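Snack packets in the pick set: keep the ugly ones or cut them?
Gripper Data Collecting board, page 1

flerkus_fan
Posted 26 February 2018

Hi all, long-time reader and finally a poster! I've been gathering grasp examples with the hand-held gripper for a few months now, and I'm up to the Zarnari list, which if you haven't met it yet is all small groceries and sweets. The plan is 2000 examples before we train anything, and we have 587 so far, so there's still plenty of room to change my mind about how I'm doing it.

My question is about clear sachets. I pick them up standing on end, one pad on each side, with the other snacks left lying on the table where they fell. My partner on this (hi Jaanus) thinks I should clear the table and do one packet at a time on a plain mat, at least for the first batch, and he'd like me to throw out any example where the packet bows or slips a little. I've grown rather fond of my messy tables and I don't want to lose them, but I also don't want to teach the thing bad habits. What do the rest of you do?

barros_bench
Hello and welcome! I'm with you on the mess, for what it's worth. We did our first big set for the Barros arm on a plain white board, everything neat as a pin, and it learned beautifully right up until we put a second packet next to the first one. Then it would dither over the pair of them like my grandmother in front of a cake counter. We went back and gathered another whole set with clutter and patterned cloths, and I still wish we'd started there.

Jaanus Rebane
Yes, hello, I'm the partner. I'd like it noted that I never said to keep the table bare forever! My worry is with the order. If the early examples have packets leaning on packets, we can't tell whether a failed grasp came from the pads or from the neighbors, and we spend a whole afternoon guessing. Start plain, get the pads right, then bring on the sweets. I'm happy to be argued with, and I usually am.

flerkus_fan
See, he's very reasonable in writing. I'll put up the kind of thing I mean, and you can all tell me if it's too busy. 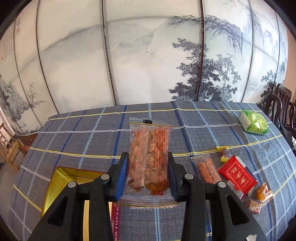

Does a clear packet need more examples than a solid-colored one?

Plan on more of them, and vary the light and the surface underneath while you gather, so the learner gets used to what shows through the plastic.

mothwick
I'm going to come down on Jaanus's side for part of this and yours for the rest, sorry to be a fence sitter. The tablecloth I would keep. Plaid is wonderful, all those stripes running every which way, and if it can find the edge of a see-through sachet against that then it can find it against anything in my kitchen. The loose sweets I'd move a hand's width farther off for the first batch and let them creep back in later.

On the slips, though, please don't throw them out! Label them and put them in their own folder. We threw ours away on the Fament job and then had to make 54 bad grasps on purpose, which is a much sillier way to spend a morning than it sounds.

barros_bench
Seconding the folder. I don't agree about moving the sweets, mind you. A twist-wrapped candy lying close by is exactly what it'll meet on a real table.

Jaanus Rebane
All right, I give in on the slips. They get a label and a folder. I'm holding firm on a plain batch, but I'll take a small one. Would 23 be too mean?

flerkus_fan
I can live with 23, and I'll do them on the plaid so we both get something. I'll start on the sachets and leave the little boxes for after, as they've been giving me no trouble at all. Thank you everyone, this was much friendlier than I'd feared, and I'll come back and post how the first training run goes.

mothwick
Please do! And tell us which pads you're using when you get a minute, mine are wearing smooth and I need to order more.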